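Carkwood Angel Card Deck and Guidebook: Review

I have used angel and oracle cards for 14 years, mostly for a short reading before breakfast, and I bought the Carkwood deck in December to replace one that had gone soft at the corners. I have now worked with it long enough to give a fair opinion. 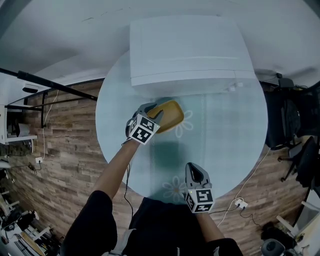
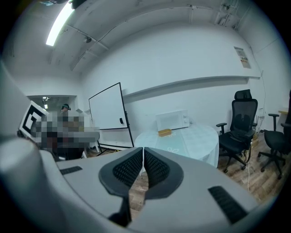
The round table with its flowered runner, and the wood-look floor in the same place.

What you get

The set has 44 cards, a printed guidebook and a drawstring bag. The guidebook runs to 180 pages and is published by Fleroseck, who also do the meditation recordings of the same name. The cards are a little larger than playing cards. I have small hands and can only shuffle half the deck at once, so I cut it in 2 and swap the halves over.

The card stock is good. It has a matt finish, the cards slide without sticking and I have had no peeling. The bag is thin and the cord frays, so I keep the deck in a tin.

The cards

Each card has an angel or guide, a colour ray and a single word, such as Patience or Release. The paintings are quiet and mostly blue and gold. Four or five of them look too much alike, and I still mix up Mercy and Comfort unless I read the word at the bottom.

There are no frightening cards. Some readers will miss that. I came to these from tarot and found the first few weeks rather mild, then got used to it. Loss and anger are dealt with, but in the text and not in the artwork.

The guidebook

This is the better half of the set. Every card gets a message, a longer passage on the ray it belongs to, and a short invocation to say aloud. The invocations are in plain English and take under a minute. The chapter on clearing a deck (page 111 onwards) gives methods using breath, sound and moonlight, and doesn't insist on any one of them.

The history section is weak. It moves from the archangels to the teachings of the Vasylenko circle in a couple of paragraphs and gives no sources. If you want to know where the ray system comes from, you will need another book. There is no index either, so I have put paper tabs in mine.

Layouts

Three spreads are included: a single card, a past-present-future line, and a seven-card wheel based on the energy centres. The wheel needs a fair bit of room and I would not try it on a tray. Its fifth position, for the throat, has given me the most useful readings.

Compared with the Grurkis deck

I had the Grurkis oracle for years. Its pictures are stronger and the cards are easier to hold, but the booklet is a folded sheet with one line for each card. A beginner would do better with Carkwood. Someone who reads mainly from the images should stay with Grurkis.

Good points: card stock, invocations, chapter on clearing.
Bad points: flimsy bag, no index, a few paintings hard to tell apart.

Four stars out of five. I use it most mornings and would buy it again if I lost it.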